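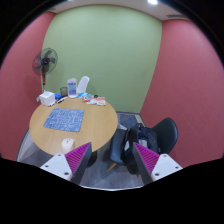
Where we are with the small room

Progress report to the Stancombe small spaces fund
May 4, 2018

Hello again! It's me with the second report on the room, and I'm happy to say there's a lot more to tell you than last time, when all I really had was a paint chart and a list of complaints. As you'll remember, you gave us 500 dollars to turn the old storage room at the Heydari Study Center into somewhere people could sit down and work. We've spent most of it, and I'll get to the money further down.

The walls

Painted, all of them. We went with pale green for the wide wall and a reddish pink on both sides of it, which was a bit of an argument (Odette Guérin wanted the whole room green and still brings it up). I was nervous about the pink right up until it was on the wall and now I love it. It makes the room feel like somebody chose it, if that makes sense. The ceiling stayed off-white. The lights are the old ones and they're plenty bright, so we left them alone and saved ourselves an electrician.

The table

This was the big one. The original plan had two square desks pushed together, but once we measured with the door open it was obvious we'd be climbing over each other. We got one big table with a light wood-grain top and no corners to bang your hip on. It came from Homura, the secondhand office place, and they delivered it for free because they had another drop on our street. People spread out on it more than I expected – notebooks, lunch, a whole jigsaw one evening – and I've asked everyone to clear their own things when they go. Mostly they do.

The blue mat with the white squiggles all over it was not in the budget! Odette brought it in so the mouse would have something to run on when one of us has a laptop out, and it has become the thing everyone comments on. Two of the kids from the Tuesday homework group spent a good while trying to find a way through it with a finger, convinced it was a maze.

The bits and pieces

I promised you in October that we'd stop keeping supplies in a cardboard box on the floor, and we have. Everything small now lives along the back edge of the table, against the wall: tissues on the left, then the markers, and so on down the row. It isn't fancy. I'd like some kind of low shelf or tray to hold it all together, since the markers do wander. There's a mesh cup and there's a display stand for notices, so we're getting there.
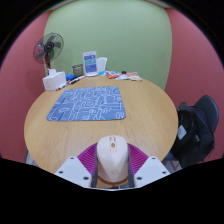

The table with the blue mat out and the supplies along the back.

Air

The room gets stuffy when it's full, and I'd put a window fan in the first plan before it dawned on me that we had no window to put it in. We bought a pedestal fan from Utico and it stands in the corner behind the table. On the middle setting you can still hear each other talk. The ceiling vent needs a proper cleaning and I've put in a request with the building.

Money

Paint, rollers and tape came in under what I'd guessed. The table went slightly over, and the fan was on sale. Receipts are in the envelope that went to your office with the signed form, and I've kept copies. What's left should cover a tray for the supplies and a second coat where the green meets the pink on the right, which I did in a hurry.

What's next

Chairs, mainly. We're borrowing them from the room next door and carrying them back every night, and two of them wobble. I'm not asking for more money in this report – I've got a lead on a set from a dentist's office that's closing, and I'd like to see them first. After that I want to sort out a sign-up sheet for the room, as we've had double bookings already (a nice problem, but still a problem).

If anyone from Stancombe would like to come by, Thursday afternoons are the best time to see it in use. Just call the front desk first so I can make sure there's somewhere for you to sit!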